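26/05/2020

I have been meaning to write up my visit to the Dalteck open day since February, and my notes have been sitting in a coat pocket all this while, so please forgive me if a few corners have gone soft. Dalteck has its rooms in Abu Hammour, on a street of tile shops and tire places, and I drove past the door twice before I saw the sign. I was met with tea (very sweet, very welcome) and a printed sheet listing the rooms in the order we were supposed to see them, which our group cheerfully ignored.

## The tables

I'm a furniture person, so I went straight for the tables. The house range is called Vera, and the table I liked best has a pale wooden top with a fine, straight grain that seems to go on and on, thin tan streaks with paler ones between. I could have stood there all morning with the light coming across it!

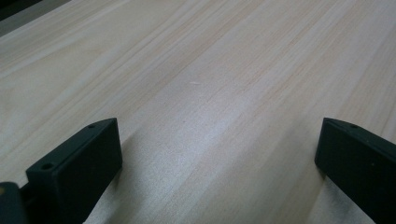

*The pale top, with its long straight grain.*

I asked what it would cost to have one sent home and was told 700 for the table alone, delivery extra, and then I asked about the smaller one and that was 269, and I wrote both down as if I had somewhere to put either of them. We also had a nice long talk about finishes. I've always oiled my own tables at home and been scolded for it by every houseguest with a cold glass, so it was good to hear that other people go back and forth on this too.

Further along, a table of the same light sort had a black metal rack standing toward the back, two tiers on thin square tubing with flat dark gray shelves. I liked how open it was at the sides — you still see the wood underneath the top shelf, so it doesn't make the table feel crowded. A white cylindrical container stood in front of it, matte and slightly rough-looking, and over to the left was a short silver metal cylinder with a lovely shiny top. I am a sucker for that sort of thing next to plain wood, and I've been moving the jars around on my own kitchen table ever since, trying to get the same look.
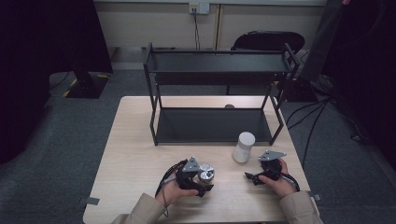

## Getting there and parking

Parking is on the street and fills up early. I ended up more than two blocks away, beside a bakery, and came home with a bag of flatbread I hadn't planned on. The next open day on the printed sheet is at their Godville rooms, and I'd go to that one too if the drive weren't so long. Wear flat shoes, and bring the measurements of your own room, as I didn't and regretted it the whole way home.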